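Speaker notes: What the planner doesn't know about the box
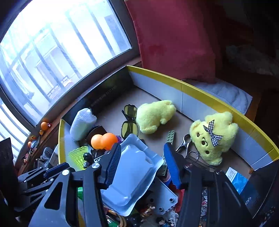

Flandisano, Tuesday, late morning session

Slide 1. Let people settle. Say thank you to the organisers, and to everybody who chose this room over the one with the pastries.

Good morning, I'm Zhiqiang Feng, and I look after the planning side of the software at Fikero. My colleagues on perception have very kindly let me talk about their half as well, so if I get something wrong about segmentation, please be gentle and come and find me at lunch. I'd like to spend our time on one fairly narrow question: when you ask a two-fingered gripper to take one thing out of a box full of other things, how much does the planner need to be told, and when?

Leave the opening picture up for a while. Give people time to look at it before talking over it.

I'm fond of this box. There's a blue-gray tray lying on a slant between the fingertips, and if you had only that tray on a clean bench you could have the grasp written by morning tea. But look at what it's lying on and against. There's a gray plastic plate with pegs under the right side of it, some curved yellowish bits showing under the lower left, and a little doll in blue down near the bottom. Every one of those is a contact our model would like to pretend isn't there.

Slide 2. The old pipeline.

When we started on Stadow (that's our planner, for those who haven't met it) we did what I suspect a lot of you have done. Perception ran once, gave us a mask for each object, and we turned each mask into a lump of geometry. The planner then treated the lumps as solid, fixed furniture. It was tidy and quick, and it was terribly timid. In a box like this one it would look at the plush toys and decide they were boulders. A soft yellow toy with a gingham bow is the friendliest obstacle you'll ever meet - you can lean on it all day - and we were planning long, careful arcs to stay clear of its nose.

(Pause here. People usually have a story of their own about this.)

Slide 3. Three kinds of neighbour.

So the first change we made was to the message that goes from perception to planning. Each object now carries a rough guess at how it'll behave if you bump it. We call them soft, rolling and stiff, and yes, I know the real world has more than that. The plush toys are soft. The two orange balls over by the left wall are rolling, and they're touching each other, so nudging one is really nudging both. The scissors are stiff, and they've got looped handles, which I'll come back to, as loops deserve a slide of their own.

The guess comes with a confidence. Below 67 per cent we treat the object as stiff, full stop. That number came from a lot of grumbling and one good afternoon of plotting, and I wouldn't defend it in court.

Slide 4. Loops and skirts.

Handles, spectacle frames, shuttlecocks. Our mask-to-geometry step used to fill them all in. For avoiding things that's fine, because a filled-in loop is just a bit fatter than the real one. For lifting it's a disaster, because a fingertip can go through a loop the planner doesn't believe in and bring the whole thing up with it. We now keep the holes if they're wider than a fingertip, and the planner pays a penalty for ending a path inside one. If someone asks about the runtime cost, it's small, and Lu has the table in the backup slides.

Slide 5. Light.

A word about the window, for the perception folk. The glass is blown out to nearly white and the corner diagonally above the box is very dark, all in the one image. The tinted lenses and the shiny black pieces are hard enough in even light. We tried being clever with exposure and got nowhere much. What helped more was letting perception say "I can't tell" for a region and having Stadow keep out of it until the wrist had moved and we'd had another look. It sounds obvious now. It took us from winter to November to agree on the message format.

Slide 6. Replanning.

Two loops, then. The slow one rebuilds the picture of the box. The fast one runs at 100 hertz and only watches the fingers, with permission to stop or back off and nothing else. Please resist the temptation to let the fast loop be creative! We did that for a fortnight and I still get teased for it. If the fast loop stops 12 times on the one grasp, the planner gives up on that object and picks another neighbour to move first.

Slide 7. What we still can't do.

Be frank here and don't rush. Things tucked under other things are still mostly guesswork. For the plate beneath the tray, we know the part we can see and we invent the rest. Thin flat items, like the card at the lower right with one end half under that dark panel, we generally leave alone. And our rolling class has no idea about shuttlecocks, which roll in a circle and come back to annoy you.

Slide 8. Questions.

Config files and the message definitions are in the Stadow repository, under "neighbours", with the Canadian spelling, so search accordingly. If time is short, skip the backup slides and take the question about learned policies first, as there's always one. Remember to repeat each question into the microphone.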